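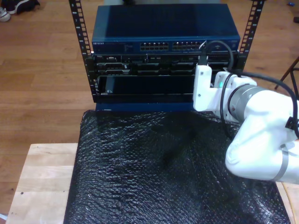
The Puller had a rated grip of 19 newtons and a jaw that closed in under a second. The Tolla was slower and stronger, and Dilek Tuncer disliked it for the noise. She had two days to choose between them.

The test was the same for each. Approach the chassis, close on the handle, draw it out to the stop, push it back, let go. One run was 400 cycles. Ifor Hughes logged the faults and reset the arm.

"Slip," he said, at cycle 31.

"How far?"

"Two millimeters. It recovered."

"Log it as a slip."

He logged it as a slip. The Ellar controller had already logged it as a success, and the disagreement would have to be settled in the report. Dilek opened the force trace. The curve rose, flattened, dropped and rose again, and in the flat part she could see the jaw creeping along the handle.

"Mathias would pass that," Ifor said.

"Mathias passed the last one."

The last one had gone to the customer in March and had come back in a box with a handle still in it. Neither of them had been asked to write the letter. Mathias had written it himself, over 2000 words, and most of them were about temperature.

She lowered the approach speed and raised the closing force by one step. The arm went back to its start position and came in again. The fingers met the handle, the trace climbed, and this time it stayed flat until release.

"Clean," Ifor said.

"Do the rest."

At cycle 212 it slipped again, by the same distance. He wrote it down without being told. Dilek took the Tolla out of its case, checked the four screws on the flange adapter and set it on the bench beside her - she would let the Puller finish its run first.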